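Section 4. Placing the Merkar 2252 Air Quality Monitor

Read this section before you mount the sensor head. Readings taken before the warm-up period ends are not stored.

4.1 Choosing a location

1. Select a room that is used daily. Bedrooms, home offices and dining areas are suitable.
2. Keep the monitor at least 35 inches from windows, supply vents and humidifiers.
3. Mount the sensor head at seated breathing height, slightly above the level of a table or desk.

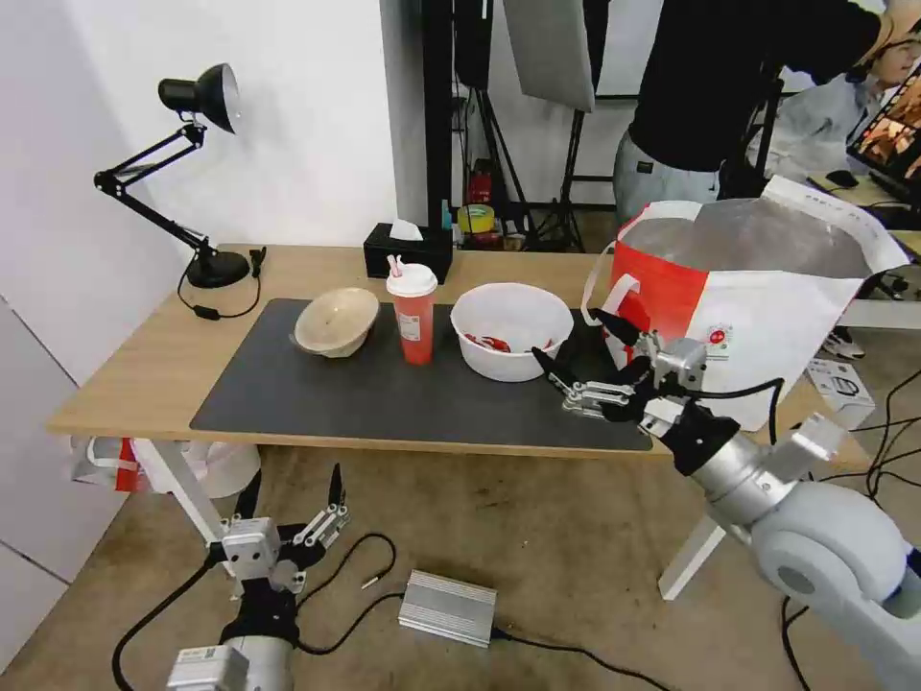 Figure 4-1. Tabletop in a room of normal use.

Note: Food, drinks and scented products raise the VOC reading for a short time. Do not recalibrate in response to a brief peak.

4.2 Mounting the sensor head

1. Hold the bracket against the wall and mark both screw holes.
2. Drill and insert the anchors supplied in bag B.
3. Tighten the screws by hand. The Bickerstaff bracket cracks if a power driver is used.
4. Slide the head down until the latch clicks.

CAUTION: Do not cover the intake grille. Paint, tape or fabric over the grille voids the warranty.

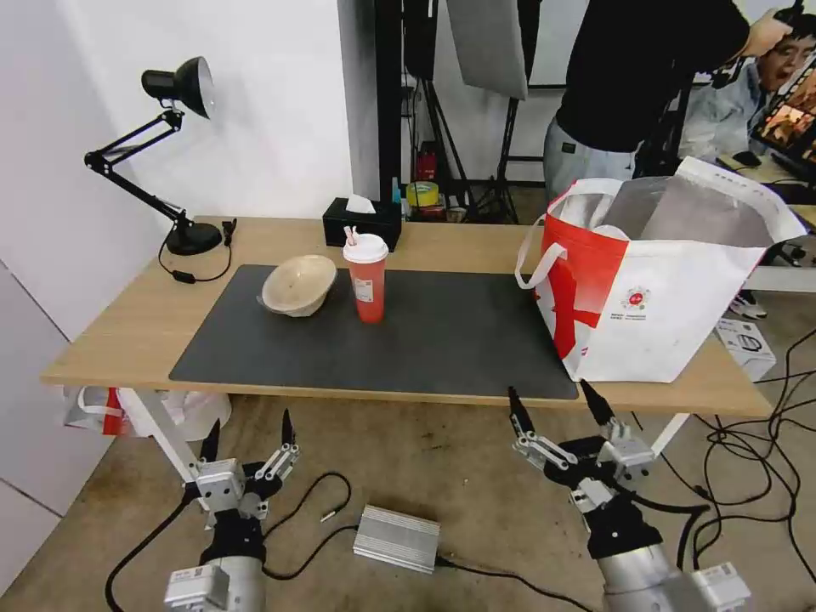
The head draws air from below and exhausts it at the top. Leave a hand's width clear on both sides. If the unit shares an outlet strip with other equipment, route the adapter cord so that it does not hang in front of the intake.

4.3 First start

1. Connect the adapter. The status light blinks amber.
2. Wait for the light to turn solid green. Nearly 200 seconds is normal for a new sensor.
3. Open the Otside app and select Add Monitor.

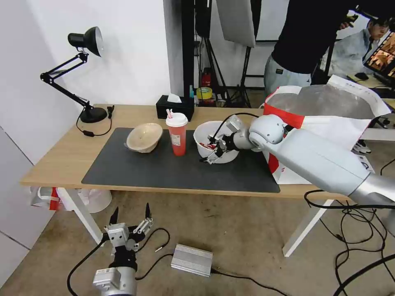
4. Enter the code printed on the back of the head.
5. Select the room type. This sets the alarm thresholds only and can be changed later.

Note: If the light stays amber, disconnect the adapter, wait one minute and repeat from step 1. If it turns red, see Section 9.

4.4 Baseline calibration

Calibrate once after mounting and again each September.

1. Ventilate the room with outdoor air for 35 minutes.
2. Close the windows and leave the room.
3. In the app, select Sensor, then Set Baseline.

CAUTION: Do not set a baseline while the CO2 reading is above 3000 ppm.

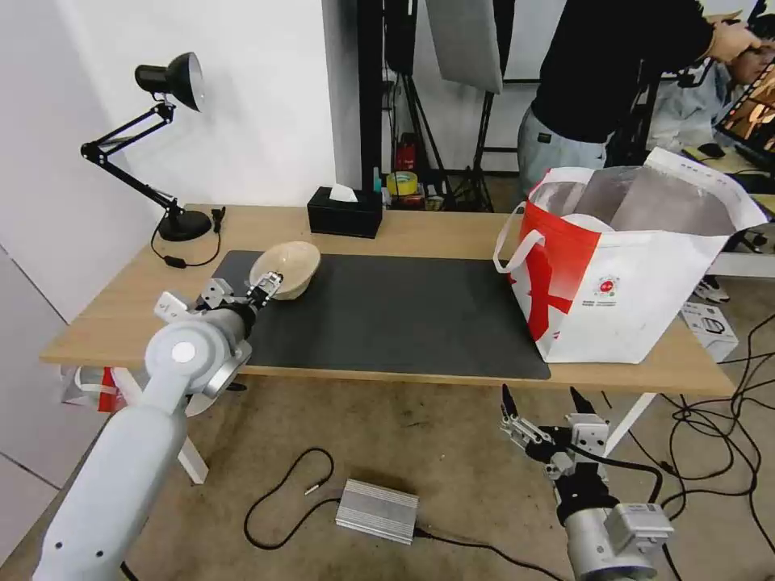 4.5 Linking a Skasgate fan controller

1. Set the controller to Pair.
2. Hold the side button on the monitor until two tones sound.
3. Assign a fan speed to each threshold.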